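本网站使用 Cookie 以改善浏览体验。继续浏览即表示您同意我们的 Cookie 政策。[接受] [设置]

石材间工作记录：白色大理石的渗透密封、酸蚀与复抛
2023年1月　石材间

接上一本。上一本最后几页被环氧粘住了，能揭开的部分已经抄到这本的封二，揭不开的就算了，主要是切割机冷却水的换水记录，影响不大。

这一本先记 Eltville 那批白色大理石的密封试验。试样全部从同一块大板的余料上切下来，板号 457，共 53 片，编号用铅笔写在背面，不写侧面，侧面要观察渗透线。铅笔字遇到溶剂型密封剂不掉，记号笔会掉，还会跟着溶剂往石材里走，上次有一片正面透出一道蓝，只好报废。

一、试样准备

切割用湿切，切完立即冲洗。石粉浆留在表面干掉之后会堵住孔口，后面测吸水时读数偏低，看上去像是石材很致密。这个错误去年犯过，当时整组数据都偏得很漂亮，组内重复性也好，差一点就写进报告。判断有没有堵浆的办法：用湿的白棉布按在表面，提起来看布面，有灰印就重新冲。侧面也要按，锯路里藏的浆比正面多。

冲洗后进烘箱。烘箱温度设得低，慢烘。方解石沿不同晶轴方向的热膨胀不一样，一个方向胀，另一个方向反而略缩，温度升得快，晶粒之间就会松开，吸水率跟着上去。烘得太狠的试样比原板更能吸水，拿它去评价密封剂，结论没有意义。烘到恒重为止，恒重的判据用前后两次称量的差值，差值落在天平的重复性以内就算到了。烘干之后放干燥器里冷却，不能直接摆在台上冷，这间屋子冬天加湿器开着，石片边冷边吸潮。

表面处理分两种。一种抛光面，一种哑光面（磨到中等目数停下，不上抛光粉）。两种都从同一条余料上交替切取，避免一头全是抛光、一头全是哑光。大板两头的纹理疏密有差别，灰脉集中在靠近编号的那一端。

灰脉的问题单独说一下。这块板白底，脉是浅灰，边界不清楚，走向大致平行于长边。脉里除了方解石，还夹有别的矿物，看颜色和手感怀疑有少量石墨和云母，个别地方有细小的黄铁矿亮点，放大镜下能看到。黄铁矿遇水遇氧会生锈，锈斑从脉里往外晕，做台面的时候客户会以为是铁锅底印上去的。所以挑片时有亮点的单独放一盒，不参加吸水对比，另做长期放湿的观察。

二、吸水测试（未处理基线）

两种办法并行。一种是整片浸水称重，一种是滴水法，即在表面滴一滴蒸馏水，盖上表面皿防止蒸发，记录水滴消失或者边缘发暗的时间。整片浸水反映的是全部六个面，滴水法只反映正面，密封剂只涂正面，因此后面处理组主要看滴水法，浸水称重只做参考。

滴水法的毛病在于终点难判。抛光面上水滴消失慢，边缘先出现一圈暗色，暗色圈慢慢往外走，什么时候算“吸进去了”，两个人看能差不少。现在统一规定：以暗色圈首次离开水滴边缘为准，灯放在侧面低角度，眼睛在灯对面。规定写在测试台的卡片上，卡片不要再拿去垫杯子。

基线结果的趋势：哑光面明显快于抛光面，灰脉上快于白底。灰脉快这一条和供货方说明书上写的不一致。Warow 的说明书把脉和底当作同一种材料处理，没有分开给数。我们的解释是脉的边界处晶粒粗细突变，有微缝。还没有切薄片确认，先这么记着，薄片送出去做，排队到4月。

浸水称重的取出环节要固定。从水里提出来之后用拧干的麂皮擦一遍，六个面各一下，放天平。擦得用力和擦得轻，读数不同，石片小的时候尤其明显。手上有水会滴到秤盘上，戴手套也一样，建议用尼龙头的镊子。金属镊子夹角容易崩边，崩掉的那一点质量混在吸水量里，算出来会是负数，第一天就有一片是负的。

三、密封剂的选择

参加对比的有四种。

甲：溶剂型氟硅渗透剂，Bokico 供货，桶上批号抄在附页。
乙：水基硅烷/硅氧烷乳液，同样是 Bokico。
丙：溶剂型丙烯酸类表面膜，Warow 的旧库存，开过桶。
丁：自配的蜡，微晶蜡加石油溶剂，作对照。

先把几个词说清楚，同事来问过几次，每次都要重讲。渗透型指的是活性成分进到孔里，附在孔壁上，降低孔壁的表面能，水和油进不去或者进得慢，表面本身没有膜，摸上去还是石头。表面型指的是在面上留一层膜，膜挡住一切，膜破了就什么都挡不住。渗透型挡的是“渗”，对“蚀”没有作用。柠檬汁滴在做过渗透密封的抛光大理石上，一样会出白印，因为酸根本用不着进孔，它在表面就把方解石溶掉了。客户投诉里面有一大半是把蚀斑当成密封失效。

硅烷类在石灰质基材上的附着一直有争议。硅烷水解之后生成硅醇，硅醇之间能缩合，也能和基材表面的羟基缩合。石英、花岗岩表面羟基多，接得牢。方解石表面没有多少可供缩合的羟基，硅氧烷更多是自己缩合成网，挂在孔里。挂得住多久要看孔的形状和清洗剂的碱性。所以这次加了碱性清洗的循环，见第六节。

丙的桶开过，表面结了一层皮，皮挑掉之后下面流动正常。按规矩开过桶的料不应该进对比，考虑到现场用的往往也是开过的，保留，在数据表里加注。如果结果差，不能据此说这个产品差。

丁的熔化在水浴里做，不许用明火，也不许用电热板直接加热。溶剂在离开热源之后加入，边加边搅，通风橱开到最大。凉下来之后应是软膏状，用手指能抹开，若是有颗粒说明凉得太快，重新水浴。

四、涂布

涂布前石片温度要和室温一致，从干燥器取出后放置，等。涂布用无绒布，蘸液后先在瓷盘边上压一下。每片的涂布量用差减法称，称布盒，不称石片。石片称出来的是留存量，布盒称出来的是消耗量，两个数都记，但不要填到同一列里。

停留时间按各自说明书。甲和乙都要求表面在停留期间保持湿润，吸干的地方要补。灰脉上会先干，补的时候只补脉，白底上多余的料如果没擦干净，溶剂走完以后会留一层黏的雾，看着发蒙，摸着发涩。去除的方法是用同一种密封剂再涂一遍，让它回溶，马上擦掉。用丙酮也能擦，丙酮走得太快，容易擦出云纹。

擦净这一步做得好不好，决定后面光泽读数。Hämäläinen 光泽仪的探头底座是平的，石片比底座只大一圈，放偏了会漏光，读数偏高。做了一个卡位，用废的亚克力边角切的，背面贴黑绒。每片测四角加中心，取中位值。仪器每次开机后用标准板校一次，标准板用镜头纸擦，不要用擦石片的布。标准板上已经有一道细划痕，位置靠边，测的时候避开。

涂完放置，不叠放，不盖塑料膜。塑料膜会把溶剂气压回去，表面出现膜的印子。上次盖膜的那组，膜上的褶子全印在石头上，复抛才去掉。

五、白底灰脉大理石的颜色变化

做过密封之后颜色会不会变深，客户最关心。渗透型按说不变，实际在哑光面上能看出一点，溶剂型的甲比水基的乙明显。原理上孔里的空气被折射率更高的东西部分替代，散射减弱，颜色就深。抛光面本来散射就少，看不出来。丁最深，蜡把孔口填平了，等于半个湿润状态。丙也深，同时有一点偏黄，偏黄有多少来自旧料本身不清楚。

测色用同一光源、同一背景。背景的影响比预想的大。白色大理石半透，光进去一段再出来，薄片背后垫什么颜色，正面读数就会带一点那个颜色。垫黑的偏灰，垫白的偏亮，垫在木台上的偏暖。现在一律垫未上釉的白瓷板。厚片影响小一些，不过也统一垫。

背后的颜色之外，旁边的颜色也要管。白色台面在实际房间里从来不是单独看的，墙面反过来的光落在石面上，浅灰的脉会跟着偏。灰紫调的粉墙，配炭灰色柜门和银色拉手，下面压一块白底浅灰脉的大理石台面，这种搭配里灰脉看着偏冷还是偏暖，取决于墙漆反射多少红、窗子给多少天光。室内效果图里的石面多半用一张贴图铺过去，脉的走向和接缝只能当示意，对色仍要拿实物片到现场，放平，在台面高度看。立起来看的和放平看的不是一个颜色，样品架上挑的板装完以后嫌灰，多半出在这里。
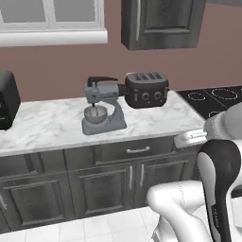
六、清洗循环

清洗液三种：中性洗涤剂、弱碱性厨房清洁剂、稀氨水。不做酸性，酸性的归到第七节，混在一起分不清是密封剂掉了还是石面掉了。

循环装置是旧的往复擦洗机，原来测涂料用的，刷子换成了无纺布块。布块每做一片换一块，旧布块里会积石粉，积到一定程度就变成了抛光工具，光泽会自己升上去。负载用原配砝码，不加。往复的行程两端有停顿，停顿处压得久，石片上会出现两条横印，所以测点避开两端。

每做完一段循环，取下，蒸馏水冲洗，慢烘，回到恒重，再做滴水。这一轮走下来很慢，烘箱又小，53 片不可能同时进。分批，每批里四种密封剂加空白都要有，不能一批全是甲、一批全是乙，否则烘箱的温度漂移会变成密封剂的差别。分批表贴在烘箱门上，用磁铁，不用胶带，胶带烤过之后撕不下来。

趋势如下，具体数字见数据表。

中性洗涤剂对甲和乙几乎没有影响。有一种假象要注意：冲洗不净，残留的表面活性剂会让水滴立刻摊平，看上去完全失效。加冲一遍，再测，恢复。现场如果有人说刚做的密封第二天就不挂水珠，先问用什么擦的。

弱碱性清洁剂对乙的影响大于对甲。下降集中在前几段循环，之后变平。可能的解释是没有牢固附着的那一部分先被带走，剩下的是真正挂住的。如果这个解释成立，乙的初始读数没有参考价值，应该以洗过几段之后的读数为准。甲也有下降，斜率小。

稀氨水对丁的影响最大，蜡被乳化，布块上能看到白色的糊。丙在氨水里起边，从石片倒角处开始卷，卷起来的膜可以用镊子揭下一小条，膜下面的石面和未处理的一样吸水。起边以后水从膜下面走，膜反而把水关在里面，烘的时候发白。发白的这几片拍照存档，不再继续循环。

挂水珠和不吸水是两回事，写在这里备查。水珠的接触角由最外层表面决定，磨掉最外层，水珠就摊了，孔里的东西可能还在。甲在循环后段水珠已经很扁，滴水法的终点时间仍然比空白长很多。卖密封剂的人喜欢演示水珠，客户也喜欢看，验收时不要只写水珠。

油的测试用同样的滴法，换成染了色的菜籽油。油的终点更难判，暗圈走得慢而且边界模糊，延长到隔夜。空白片上的油印到现在还在，准备拿来试敷剂。只有甲对油有可以辨认的阻滞，乙对油的作用看不出来，这和氟的有无一致。厨房里油比水多，选料时这一条权重要加大。

七、酸蚀

酸用三种：稀柠檬酸、白醋、番茄酱。番茄酱是按台面投诉记录加进来的，成分不受控，只做定性，每次用同一瓶。

停留时间从短到长排，到点用湿布吸走，不擦，再用水冲。擦会把软化的表面带掉，印子变浅但是变大。

抛光面的光泽损失来得非常快，短到来不及去拿布的时间就已经可以在低角度光下看到印子。处理组和空白组之间，渗透型没有差别，这在预料之内。丙在膜完整的时候能挡住，膜有针孔的地方出现小圆点状蚀斑，直径很小，密集的时候看起来像溅上去的。丁能挡一会儿，醋过不去，番茄酱放得久了还是过去了，可能和里面的油有关。

哑光面蚀斑不明显。表面本来就是散射的，溶掉一点还是散射。肉眼在正上方看不到，侧光能看到颜色略浅。建议厨房台面用哑光，这句话已经写过很多遍，再写一遍。

蚀坑深度试着用轮廓仪测，抛光面上能测到，哑光面的粗糙度本身就盖住了。灰脉上的蚀坑浅于白底，脉里不溶的矿物留下来，摸上去略微凸起。蚀得久的片子，闭着眼用指甲能沿着脉走。复抛时这些凸起先受力，脉边容易抛出沟，压力要放轻。

八、复抛

复抛从什么目数起步，看蚀坑深浅。浅的直接上抛光粉，用草酸系的结晶粉要小心，它本身就是靠酸起作用，多停一会儿就成了橘皮。橘皮出现之后继续抛只会更重，要退回去用细磨片重新找平。现在工作间统一先用不含草酸的氧化铝系，慢一些，可控。

手抛和机抛分开记。手抛用毡块，毡块浸水拧到不滴。粉要成浆，浆太稀没有切削，太稠会发热，热到一定程度浆突然变干，抓住石面，拉出一道痕。听声音可以判断，浆合适时声音闷，快干时变尖。

局部复抛的难处是过渡。蚀斑中心抛亮了，周围一圈被毡块边缘带到，光泽和原来不一样，远看是一个更大的印子。做法是每换一道，范围放大一点，最后一道带过整片。台面上就要带过一整块到接缝为止，没有接缝的就到水槽或者灶台开孔。只修一个杯印，也要按半块台面的工时报价。

复抛以后密封剂等于去掉了一层，孔里较深的部分还在。新涂的料进得去的地方少，消耗量明显低于首次。按首次用量涂会剩很多在表面，黏雾又来了。记：复涂时布压得再干一些，停留后立即擦，不等。

九、油渍敷剂初试

用空白片上隔夜的菜籽油印。敷剂粉料两种，硅藻土和白垩粉。高岭土不用，手头那袋偏黄，怀疑有铁，和溶剂一起敷上去有可能带进新的颜色。白垩粉和石头本身同一种成分，配中性溶剂没问题，配任何带酸的去渍液都会冒泡。

溶剂用丙酮和矿物油精各做一组。糊调到花生酱的稠度，厚度盖过污渍边缘一圈，上面覆膜，膜四边用纸胶带压住，膜中心扎小孔。完全密封的话溶剂不走，油也不走。完全不盖又干得太快，油还没来得及溶出来糊就裂了。

丙酮组揭下来之后中心变浅，边缘留一圈。矿物油精组中心剩得多一些，边缘干净。推测丙酮先把油推开了一段，再往上抽，外圈没有盖到的地方就留下了。下一次丙酮组的糊再往外放大。两组都需要重复敷，一次不够。染料和油的去向也可能不同，看到的浅了只说明染料走了，油要用滴水再核一次，水滴在含油的地方走不动，会误判为密封良好。

这一点对现场有用：灶台边上测得最“好”的地方往往是渗过油的。验收时选点避开灶台边。

十、含亮点片的放湿观察

单独那盒里的片子放在湿海绵上，盖子留缝，海绵用蒸馏水。自来水会带盐上来，表面结白霜，和锈斑混在一起不好看。目前有两片在脉上出现淡黄点，位置和放大镜下标过的亮点对得上。颜色很浅，拍照几乎看不出来，靠侧光和对照片。

涂过甲的一片还没有动静，不能下结论，水从背面照样上来，正面涂了只是让水走得慢。若要真正隔绝，六面都要涂，六面涂了以后背面的胶又粘不住。Warow 的石材胶说明书里要求背面无硅，打过电话，对方重复了说明书。准备做一组拉拔：背面涂甲、背面涂乙、背面不涂，用同一批胶。拉拔头还剩 4 个能用的，其余的螺纹坏了，先订。

十一、设备和杂项

水刀间的排水沟又慢了，石浆在弯头处沉下来。沉淀池应该在每批切割之后清，现在隔了几批才清一次。清出来的浆压干装袋，不倒进下水。

天平旁边的窗缝漏风，读数在末位跳，已用泡沫条塞住，开窗的人请塞回去。

烘箱计时器走快，和墙上的钟对不上，以墙钟为准。

干燥器里的变色硅胶已经换过，旧的放在铁盘里等再生，不要和新的混装。

光泽仪电池仓触点有绿锈，用橡皮擦过，能开机。备用电池在 5 号抽屉。

Bokico 新到的一桶甲和旧批号的气味不一样，溶剂可能换了。新桶先不进这次的对比，另取几片做一个新旧批的小对照，停留时间、擦净难易、哑光面变深的程度都要记。安全数据表已经要了，收到的是旧版，再要一次。

十二、待办

滴水终点卡片重新打印过塑。

数据表里丙的几行加注“开桶旧料”，发白停测的片子注明停在哪一段。

空白组补做油的隔夜测试，上一次表面皿盖歪，有一片边上沾了灰，作废。

薄片切取位置在石片背面画好，跨过脉的边界，一半脉一半白底。送样袋上写板号，不写项目名。

哑光面的目数再试一档更细的，看蚀斑从哪一档开始能在正上方看见。Eltville 那边在等这个数，定了以后才能开整板。

敷剂第二轮，丙酮组放大范围，同时加一组先敷矿物油精、后敷丙酮的。

余料还够再切一条，靠板号的那一端留着不动。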